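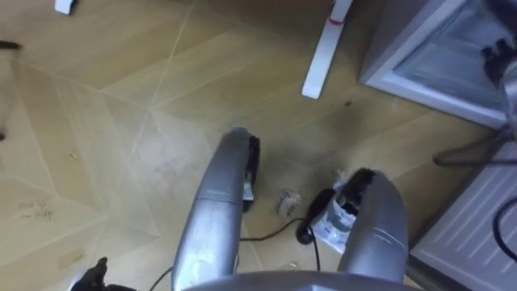
Both grippers down at floor level, with the packet and the old handset between them.

I have been promising a proper post about the floor work since November, and as it is now 14/02/2026 and the kettle is on, I suppose I had better get on with it. Several of you wrote after the last one to ask what on earth I meant by "letting it be wrong first", and I answered a couple of you rather badly, so let me have another go with more room.

For anyone new (hello, and thank you for reading!), I work on a small project called Billetti, which is about teaching a two-armed robot to tidy up. That sounds modest, and people at family gatherings tend to look a bit let down when I tell them, but tidying is a wonderful problem. Things on a floor lie any old how. A packet crinkles and slides, a cable belongs to something else, and a thing wrapped in clear plastic catches the light so that the depth estimate goes completely to pieces. You and I look down and see something to pick up, and the robot gets a patchy cloud of points with a hole in the middle of it.

The usual way of teaching these skills is by demonstration. Somebody drives the arms through the task, you record everything, and then you train a policy to copy what the person did. We did exactly this for the first stretch of Billetti and it worked nicely, up to a point. The trouble is that people who drive robots get good at it. After a while our demonstrations were lovely smooth things, straight to the object, close, lift, away. The policy learned to be lovely and smooth too, and then the moment it arrived a finger's width to one side it had no idea what to do with itself, because it had never seen anybody be a finger's width to one side. It would close on nothing and carry the nothing away with great confidence.

This is well known in the field and there are plenty of clever answers to it. Ours is not especially clever, but I have grown very fond of it. We call it Ninh, and all it does is spoil the approach on purpose. While the operator is bringing the gripper in, the software adds a small sideways push or a bit of a twist, at a moment the operator isn't told about. The operator then has to put it right. We throw away the part of the recording where the push happens – you don't want the robot learning to wander off – and keep everything from the recovery onwards. So the training set fills up with people getting out of trouble, which is the bit we were missing.

The first version was far too rough, I will admit. The pushes were so large that our operators were cross by lunchtime and one of the grippers got a scratch down its side that I still feel guilty about. We turned it down a good deal, and then we made the size of the push depend on how near the gripper was to the thing it wanted, with gentler nudges close in. I wish I could say we worked that out from theory, but it came from sitting and watching recordings over and over with a biscuit.

Now, the numbers, for those who like them. We ran 115 grasp attempts from the floor with the new policy, over objects it had met in training but in fresh arrangements, and it got 91 of them. I counted a grasp as good only if the object came up and was set down in the right place, so a lift followed by a drop went down as a miss. Of the misses, 15 involved cables in one way or another, usually a cord picked up along with the thing beside it. I don't want to make too much of all this. It is one robot in one room, on one sort of floor, and I set out the objects myself, and I daresay I have habits in how I set things out that the robot has come to know better than I do.

The cables deserve a post of their own. Ninh helps with being in the wrong place, but a cord is a different kind of wrong altogether. The gripper can be beautifully lined up on a handset and still bring half the floor with it. We have been trying a short pause after the lift, in which the policy looks again before it moves away, and a colleague suggested giving a little tug and feeling for the resistance. I like the tug. The wrist readings are noisier than I had hoped, though, so for the moment it lives on my list with a question mark beside it.

The other half of the work is up at desk height, and I nearly left it out, which would have been unfair, as it is where the hand with proper fingers comes in. Reaching over a desk towards the back is awkward for the whole arm. The shoulder and the elbow have to agree with each other, and there may be something tall standing near the very spot you are heading for, such as a bottle. So the nudges need more thought up there, and Ninh now checks every push against the desktop before making it. 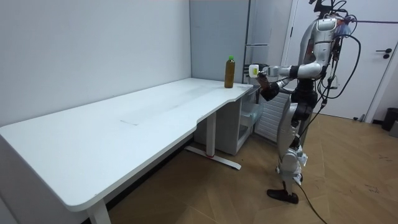

Does the operator know when a push is coming?
Only that there will be one somewhere in the run, as the timing is picked at random and some runs have none at all.

We tried it the other way early on, with a small beep for warning, and the recordings were useless. Everybody braced. You could see it in the arm speeds, a funny little hesitation just before each nudge, and of course the policy copied the hesitation faithfully and dithered over everything it went near. Out went the beep.

Next on the pile is moving the whole recording setup over to Stuvus, our newer logging software, which keeps the camera streams and the joint readings in step much better than the old scripts did. I have been putting it off, partly out of laziness and partly out of affection for the old scripts. Once that is done I want to run the floor trials again with somebody else laying out the objects, and I'll post those figures here whichever way they go. If you have tried anything similar with your own demonstrations, please do leave a comment, particularly if you have found a decent way of dealing with cords.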